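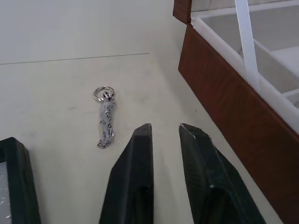 A small silver keychain on a light grey tabletop.

Tidovura and Torkimen delegates call for shared labor rules

August 4, 2019

Delegates from Tidovura and Torkimen closed a two-day meeting in Haverford with a joint statement on the rights of workers who cross the border between the two territories each day. The meeting was hosted by the Mekero Forum for Labor and Peace and was attended by 14 organizations, among them trade unions, legal aid offices and church groups.

The statement asks both governments to recognize each other's work permits and to open a joint complaints office before next May. It also calls for written contracts in both languages. At present, workers whose wages are withheld must file a claim in the territory where the employer is registered, even if they are not allowed to stay there overnight.

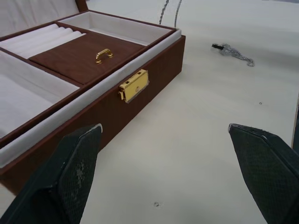
Brown jewelry box with a divided upper tray and padded ring rolls.

A report presented on the first day recorded 1211 wage complaints, of which 700 were still open when the text was completed. Participants discussed the costs of legal representation and the position of women employed in private homes, who are not covered by the current agreement.

The Forum will send the statement to the parliamentary groups on both sides, together with a petition signed by 3000 residents. Written comments from member organizations may be submitted to the Haverford office. A second meeting is planned in Torkimen, with the date to be announced by the Forum.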